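Ruvoso Table Cup
Item 2696, dark green. From the Dretham kitchen range.

I have wanted a cup like this in the range for years, and now that it's in, I can't stop finding things to stand in it! It's a simple round cup with small gold print, taller than it is wide, made for the long thin stuff that never sits right in a drawer or on a plate. Breadsticks are my favorite. Put a handful in before people sit down and everybody can reach one without passing a basket around. 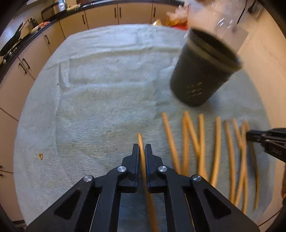

Rocío Cuervo, who chose the color, wanted a green dark enough to go with an everyday tablecloth (she tried it against pale green and light blue, and I'd happily use it with either one). The base is a little heavier than the walls, which helps once the cup is full. Wash it by hand with a soft sponge and let it dry upside down. The matching lid is sold separately as item 2566.

Between meals it goes back to being a holder for chopsticks, straws, or long spoons. Wooden chopsticks do really well in it, and you can pull out a pair without digging. I keep mine by the stove, Bujar Živković keeps his on the table all week, and we've agreed to disagree. 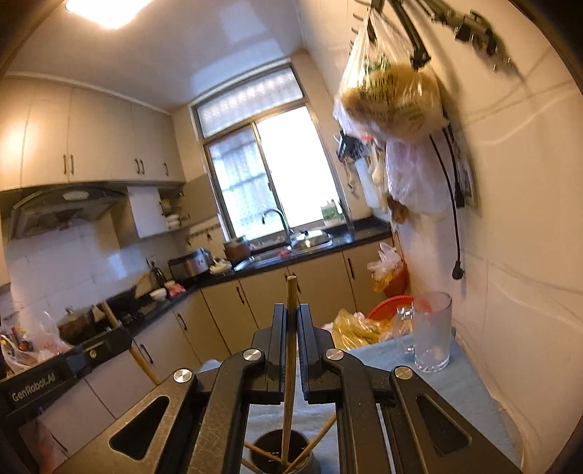

Dretham, November

The second batch is on the shelf, 100 cups this time, all in dark green. A few of you asked for a set, so we now pack them in boxes of 3 as well as singly. The shorter Skulden cup is still available too, if your shelves are low. It takes spoons and forks nicely, but I'd pick the tall one for breadsticks every time.

Orders go out from the Karagiannis warehouse. Please put the item number on your order form, and tell us if you want the lid.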